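Plilleo Reports Door-Passage Method Trained Entirely in Simulation

Two-armed policy learns to handle double doors and to continue into the next room without a floor map

JANUARY 2023 – Plilleo, the mobile manipulation research group, today announced results for Rakena, a method that teaches a two-armed wheeled robot to pass through hinged double doors. The work was carried out in the Markska simulator, and a technical report is available on request from the group's press office.

Doors remain a common point of failure for indoor robots. A machine that can cross an open floor with ease will often stop at a threshold, either because the opening is too narrow for its base or because a panel swings back against an arm. Earlier systems generally treated the problem as two separate tasks, one for the arms and one for the base, and handed control from the first to the second once the door had been judged open.

Rakena removes that handover. A single policy sets the motion of both arms and the base at every step, using only the robot's onboard view and its joint positions. The policy was trained on demonstrations that operators recorded in furnished virtual rooms, with wall and floor colors, door finishes and household objects changed between rooms. 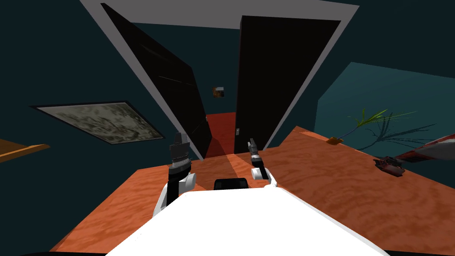

Does the robot need a map of the building before it starts?

The method uses no floor map at any stage. The policy works from what its cameras show and from the position of its own joints, and it receives a single instruction naming the task.

In testing, the group ran the policy in 17 simulated homes that had been left out of training. It completed the passage in 11 of them on the first attempt. A baseline with separate arm and base controllers, trained on the same demonstrations, completed the passage in five. Most of the remaining failures occurred at the threshold, where the base turned too early and one forearm met the edge of a panel.

"The threshold is where the arms and the base have to agree," said Idrisa Mussa, lead author of the report. "When we trained them together, the robot began to tuck its elbows before it moved forward. We had not written a rule for that."

The report also describes a change to the training data. Demonstrations in which an operator paused between the two panels, backed up and tried again were kept in full – earlier practice at Plilleo had been to trim them. Removing these recordings lowered the number of first-attempt passages in the same test homes, and the authors recommend that other groups retain them.
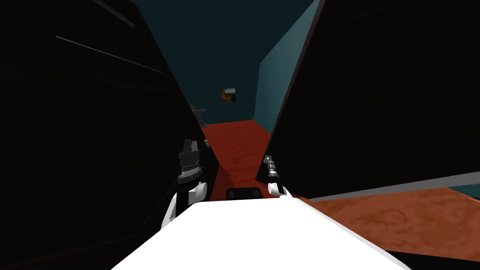
Kipchumba Kombo welcomed the decision to keep the recovery recordings but cautioned that simulated hinges are forgiving, and said he would want to see the same policy tried against a door with a stiff closer before drawing conclusions about real buildings.

Plilleo acknowledges this limit in the report. Hinge friction and door weight were varied only within a narrow range, and automatic closers were not modeled. Trials on hardware are planned for October at the group's Jerkeo test site, beginning with two interior doorways.

The Rakena training code, the demonstration set and the list of test homes will be released to academic groups under a research license. Requests should be sent in writing to the Plilleo press office and should name the requesting institution and the intended use.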